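From: Tomoyo Honda
To: shopfloor-talk
Subject: Re: [shopfloor-talk] Arms on the display bench – what happens to the rest of us?

Hi all,

Minoru Fukuda wrote:

> We're being told two arms are coming to our gift packing line after
> February. Management say no jobs will go but they can't tell me what
> the jobs will be. I've got 24 people on the rota and most of them have
> been dressing shelves and filling boxes for years. Has anyone been
> through it already? What did your people end up doing all day? And did
> you have any say in it, or did it just turn up on a pallet?

Minoru, yes, we've been through it, or we're a good way into it anyway, so I'll tell you how it's gone at Edow and you can take what's useful.

It did more or less turn up on a pallet. We had a meeting on the Friday, Braltell came to fit everything the week after, and I went home that first night quite sure I'd be looking for something else by summer. I'm still at Edow, as you can see from the address, and so is everyone else on my shift bar one, who moved back to Miyazaki to be near her mum and would have gone anyway.

What we do, for those who don't know us, is dressed shelves and sample sets for shops. Little figures, pretend cakes and sweets, that sort of thing, all set out to a plan so the shop can see what they're getting. It's fiddly work and I love it (still do!), but your shoulders know about it after a full day. The arms are being taught to do the setting out and clearing, and the big surprise to me was how much of the teaching is done by us. Somebody has to guide the arms through the job, over and over, then put everything back a bit differently and go again. We logged 1357 goes on one layout before the Braltell people were happy with it. By the end I was placing things in my sleep.

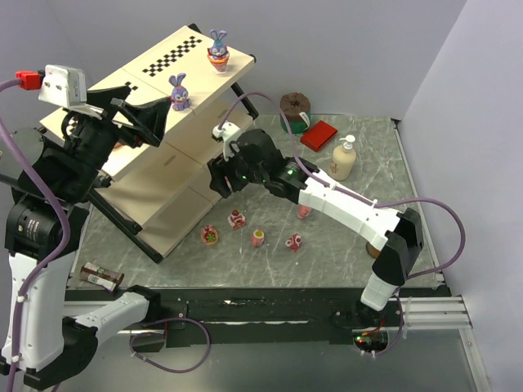

So the day has changed shape. I used to stand for the whole shift with my hands busy and my head more or less free, chatting to whoever was next to me. These days it's the other way about. You watch, you wait, you step in, you write down what went wrong, and you can't really chat because you'll miss the bit that mattered. Some of the younger ones took to it straight away. I found it much more tiring than I'd expected, and two of the older women asked to go back to hand packing, which they were allowed to do. Please get that in writing before you start, Minoru. Ours was only agreed with a nod and it took a fair bit of arguing when the time came.

The other thing I'd push on is pay. For the first few weeks we were all on the packing rate while doing what was plainly a training job. Our rep at the time had a copy of the job description from the Brirkex site, where they'd had arms a year before us, and it had "cell operator" on it with a proper grade attached. We waved that about until we got the same. If anybody wants it I can scan it, though it's a bit dog-eared.

Breaks, too. We settled on 25 minutes at the bench and then a swap, after trying an hour and finding that people's notes went to pot towards the end. The Braltell engineer wasn't keen but he could see it in the logs, so that was that.

As for whether the arms are any good – well, on some things, yes. Boxes and anything with straight sides they manage nicely. Soft or slippery bits are another story and we still do those ourselves, along with all the final checking, and I can't see that changing soon. They're slow as well. When a rush order comes in, we push the benches together at the other end and do it by hand like we always did.

I don't want to make it sound rosier than it is. We haven't replaced the lass who left, and I don't think they're going to. So when your management say no jobs will go, I'd ask them what happens when somebody retires. We never asked that and I wish we had.

Happy to have a chat on the phone if it's easier, I'm usually free after 2 once the early shift's done. Or if your lot fancy coming over to have a look, I'll ask. They let the Brirkex people come round so I don't see why not.

Tomoyo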